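3.2 Materials and sorting task

The study looked at how people put away mixed household items when the categories are left up to them. Earlier work on tidying has mostly used sets with one obvious answer, such as cutlery or books. We wanted a set in which soft, hard, round and flat things lay on top of each other, as they do at the end of a day in a home with small children.

Items came from a pool of 81 toys and household objects gathered by Lorna Dizon and Helju Strazds from families in Gernholm. The pool included balls of several kinds, muslin cloths, spiky rubber puffer balls, building blocks and a rope toy. A few things that are not toys were kept in the pool, among them a plastic water bottle, as families told us these always end up in the pile.
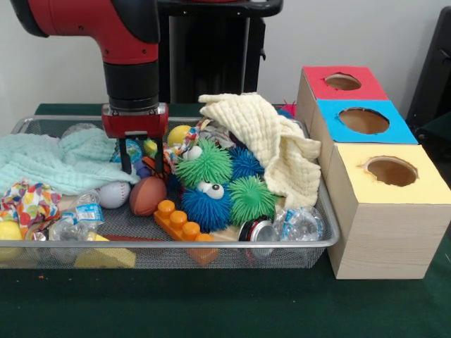

Each participant completed 14 trials. Before a trial the items were tipped together and the cloths added last, so that part of the pile was covered. Participants were told to tidy up "the way you would at home" and were given no names for the groups. Sessions were run in August at the Musska family centre, always in the morning, on a table with a green cover.

Colour was a concern from the start. In the pilot, Priit Vanags noted that many adults grouped by colour first when the containers were coloured, even if they later said they had sorted by type. We kept coloured containers in the main study and treated the colour match as a separate measure.

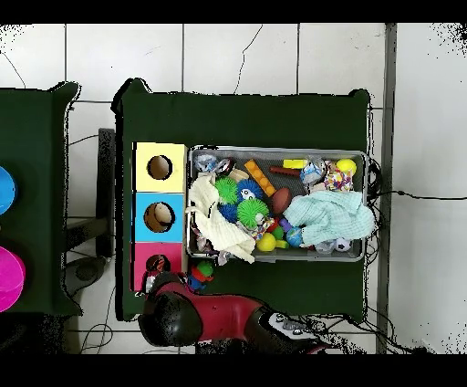
Figure 2. Stacked box with yellow, blue and pink sections, each with a round hole, beside the bin of mixed toys and cloths.

Two coders, Ülle Jõgi and Maribeth Cruzado, scored the placements independently. A placement was coded as colour, type, material or other. Cloths were scored separately, as participants often moved them aside before handling anything else. Where the coders disagreed, the placement was discussed and given a single code.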